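The Back Panel Problem
What a school backpack is made of, and how each part of it gets dirty

By Juwita Lumbantobing

A child's school backpack is sold on its front. The front carries the color, the print and the badge, and it is the side facing out on the shop rack. The back, which spends the day against a shirt, gets a line on the hang tag at most. It is also the part most likely to decide whether the bag survives to a second September.

Most bags in the small and medium sizes are built the same way. A front body and a back panel are joined by a gusset, the long strip that runs up one side, over the top and down the other. The gusset gives the bag its depth. The main zipper is set into it or beside it, and the side pockets are sewn onto its lower end. All the raw edges meet along two seams, and these are covered with binding tape so that they don't fray into the zipper or against the neck.

The back panel is a sandwich. The outer layer is usually spacer mesh, a knitted polyester with an open face, a plain back and upright yarns holding the two apart. Behind it is foam, and behind the foam is the lining. Spacer mesh is sold by thickness and by weight. Tistadeck, which supplies bag makers, lists a school grade at 200 grams per square meter and a heavier one for hiking packs. The lighter grade is softer and bends more easily around a curve. It also flattens sooner where the load is carried low.

The openings in the mesh let air through to the foam and let everything else through with it. Skin oil, sunscreen and fine dust collect first on the raised yarns and then in the holes. On a dark bag this can go unnoticed for a year. On pale pink, light gray or cream it tends to appear as a dull line where the panel meets its trim, because the binding stands slightly higher than the mesh and catches what rubs along it.

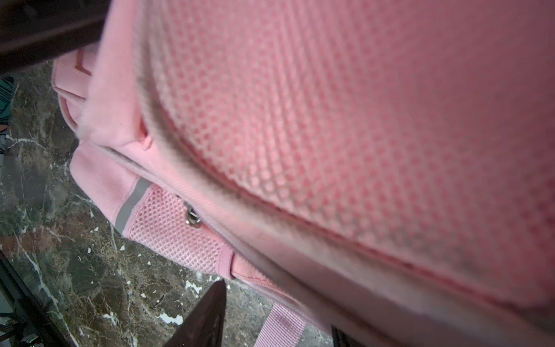 Can the back panel be cleaned without soaking the whole bag?

A back panel can be cleaned by itself with a soft brush, lukewarm water and a little dish soap, provided the foam is kept as dry as possible. Work the foam from the soap over the mesh in short strokes, lift it off with a damp white cloth, and press with a dry towel before hanging the bag open.

Binding needs separate treatment. Smooth woven tape can be brushed like the body fabric. Brushed or fuzzy tape should be dabbed, as scrubbing pills the surface and the pills hold more dirt than the original nap did. An old toothbrush is the right width for the join, but the bristles should run along the seam and never across it. Two light passes with drying time between them do more than one hard pass.

Body fabric is the easiest part. A plain canvas-type weave with a matte finish will take a damp cloth and most mild soaps. The limit is usually the coating on the inside, a thin layer of polyurethane that gives the cloth its stiffness and some resistance to rain. Hot water and tumble drying crack it. Once it has begun to shed white flakes into the bottom of the bag, it can't be put back.

Side pockets in open netting are light and drain well, but they snag. The usual cause is a bottle with a carrying loop or a sharp-edged lid. A pulled thread should be eased back through from the inside with a blunt needle. Cutting it turns a snag into a hole. Grit gathers in the bottom corners of the pocket, and the quickest way to remove it is to turn the pocket out as far as it will go and use the narrow nozzle of a vacuum cleaner.

Reflective strip is made of very small glass beads bonded to a backing. It dulls with abrasion, and solvent cleaners attack the bond. A damp cloth is enough. The test is to stand a few steps away in a dark hallway and hold a flashlight beside your eye. If the strip returns a patchy light, the beads are going.

Zippers fail at the slider more often than at the teeth. Wakine rates its standard coil zipper for 3,000 cycles, a cycle being one opening and one closing. A school bag opened eight times a day uses that up in 375 days of school, or roughly two years. Metal pulls outlast the sliders they hang from. When a zipper starts to part behind the slider, a gentle squeeze on each side with small pliers will often buy another term. A replacement slider is a better repair, and the size is generally stamped on the underside of the old one.

Drying takes longer than washing. Hang the bag upside down by the bottom seam, with all compartments open, away from direct sun. Pink dyes in particular tend to fade unevenly, and the side left facing the window shows it first. A bag washed on Friday evening should be ready to pack by Sunday.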